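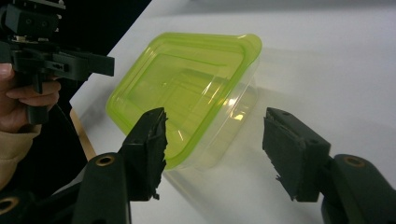

Lids on or lids off in the cupboard??

kekusgate_kitchen
Doing the container cupboard, finally. 51 bottoms, more lids than that, half of them orphans. Do you store with the lid on or nest everything and file the lids seperately? Small condo, one deep shelf. Need to decide before supper.

olter51
Lids off. Always. Nest by size, lids upright in a rack. You get twice as much in.

mrs_taver
Disagree with olter. Lids ON. Nested is great till somebody wants the bottom one at 7 in the morning and the whole stack's on the floor. Also they stick together.
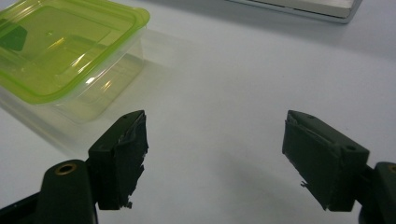 Re: Lids on or lids off in the cupboard??

olter51
They only stick if you put them away damp. Dry them properly.

mrs_taver
In January? In my kitchen? Nothing dries. Lids on, but cracked open at one corner so they don't go musty.

kekusgate_kitchen
OK so that's one each way, thanks lol. What about the orphans, any point keeping them?

Lucienne Caron
No. Give it 2 weeks in a bag by the door, then recycling. I had 4 lids I swore belonged to something. They did not. Colour helps going forward, buy one rim colour per size and you stop guessing. 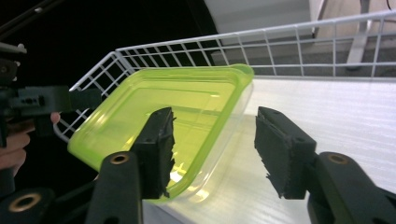
Re: orphans (and colours)

olter51
Colour thing is a waste of money imo. Marker on the bottom, same number on the lid. Done.

Lucienne Caron
Marker washes off, olter. Mine lasted maybe a month.

olter51
Wrong marker then.

kolodziej_k
Coming in sideways, has anyone tried standing them on edge like books? Lid on. Saves tons of width.

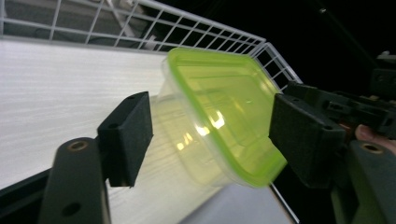 kekusgate_kitchen
Trying the on-edge idea now, kolodziej, so far so good for the flat ones. Tall ones are hopeless. What I like is the lime green lid, you can spot that rim from across the room, so Lucienne wins on colour sorry olter. White wire grid is handy too, thinking of leaning the row up against something like that so they dont slide.

mrs_taver
Told you, lids on.

olter51
Come back in a month when you've run out of shelf.

kekusgate_kitchen
Will do. Orphans are in the bag. Supper's late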